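Last updated: November 21, 2022

Gallum play library to reopen in January with sorted loan sets

The Gallum play library will reopen in January after a full re-sort of its stock. The library holds 800 items, previously stored by donor and date of receipt. They are now being grouped into 32 loan sets, each with a set number and a printed contents sheet.

Delyth Gwynne, who manages the stock, said the old system made returns slow to check. "A soft toy and a block could come in together and go back to different shelves. Under the new arrangement they have one number and one shelf."

Each set mixes soft toys, blocks and tableware for pretend meals. Items are laid out on a white surface and checked against the sheet before packing. Soft toys are inspected at the seams and limb ends. Foam and textured blocks are examined for splits and surface wear. Anything that fails is withdrawn and entered in the repair log kept by Angus Baxter.

By the end of last week 11 sets had been completed. The remainder will be processed at the Prendergast store, where the shelving has been relabelled to match the new numbers.

The loan period remains two weeks and the limit is two sets per household. Existing cards stay valid. Items still out on loan under the old numbers should be returned to the front desk before the reopening, with any loose parts bagged separately.

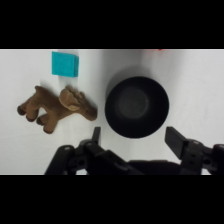 A brown plush animal and a turquoise cube on a white surface.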